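Handheld Gripper Pair, Claltgate: Three Stars, and I'd Buy Them Again

Posted by Kieran Gosling in Bench Equipment

We had 2,000 to spend on getting a robot to pack snack boxes, a sum which in robot terms buys you the crate. So we went the other way and bought the hands without the arms. You hold the grippers, you do the job yourself, and the recordings are supposed to teach a proper robot later, when somebody has approved a proper robot.

The Claltgate pair came to 1,123 with cables. Darkico wanted more for one hand and a very nice carrying case. I don't need a case. I need two hands.

The fingers are plain dark blocks with a small hole near the tip, and they open wide enough for anything we're likely to pack. Ours already have scuffs along the edges, so if you're buying to impress visitors, budget for spares.
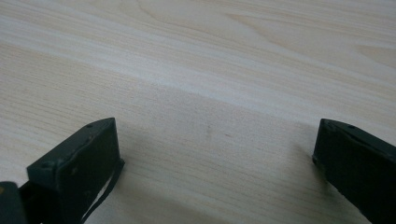 Tiziana Benedetti did our costing and put the table down as "furniture, existing." Cross that out of your own plan. We ended up buying one with a cable hole, plus a stand, and each of those went through purchasing separately, with a signature from Kilian Egger every time. Delivery took 11 days for the grippers and longer for the table, so for a while we owned very expensive tongs.

In use they're good. The grip is comfortable for a morning and a nuisance by three in the afternoon. The cables are the real complaint. They run from each gripper down past the table edge, right where your knees would like to be. Isaksson sells a cordless version, and I've stopped opening that page.

Buy your test items early too. Our wooden box with the windowed lid has three long compartments, and we stock it with red-wrapped snacks, halved limes and a heap of small brown things that I've been asked to stop eating. Limes are a running cost. Put them in the budget under something dignified.

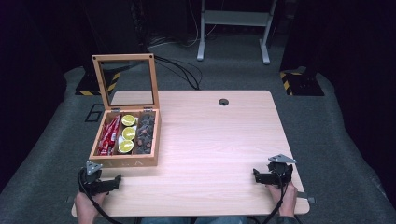

Do you need to buy both hands at once?

If your job involves a lid, a box or anything that slides away when poked, get the pair. A single one will do for plain pick-and-place, and you can add the second next year if the money holds.

I've taken off a star for the cables and another for the manual, which is 2 pages long and mostly about disposal.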